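3.2 Tableware and layout

The sorting task was built on a single set of children's tableware from the Elleck range, chosen for its saturated colors and the small number of basic shapes. Bowls, cups, and flat dishes were stored together between sessions and washed after each use. Every layout was prepared on a table covered with dark green cloth, which gave good contrast with yellow, orange, and red and somewhat weaker contrast with blue and purple. Large bowls were allowed to stand close enough that one rim could overlap the outline of another when viewed from above. Figure 2 gives two views of the tableware on the cloth.
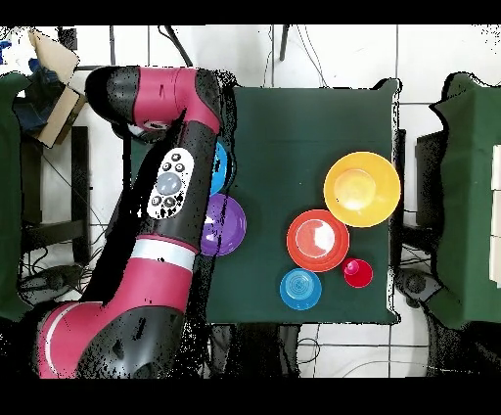
3.3 Grouping criteria

Raters were asked to divide each layout into groups without being told how many groups to form. Of the 22 raters, most began with size and turned to color only for pieces they could not place. Shape was scored separately from size: a cup and a small bowl may have similar rim widths but differ in wall angle, and the Sisay scoring sheet treats them as different classes. Agreement between raters reached up to 89 percent for large bowls. It was lower for the small bowls, which were assigned either to the other bowls or to the cups depending on what stood next to them.

Proximity had a clear effect on these choices. In layouts where a small bowl was set directly behind a cup, raters tended to report the two as a pair even when their colors differed. A large bowl beside another large bowl was grouped with it in nearly every case. The view from the side of the table (Figure 2, second panel) includes both kinds of neighbor, with a small blue bowl right behind a purple cup and the large yellow and orange-red bowls toward the left.

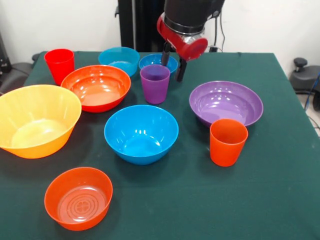
Sumeya Seyoum objected in review that pairing by proximity may reflect household habit more than perception, as many families put a cup and a small bowl out together at meals. We accept that the present data cannot separate the two accounts. A second set of layouts, prepared in July with the Festik tableware, used wider spacing and is reported in Section 4.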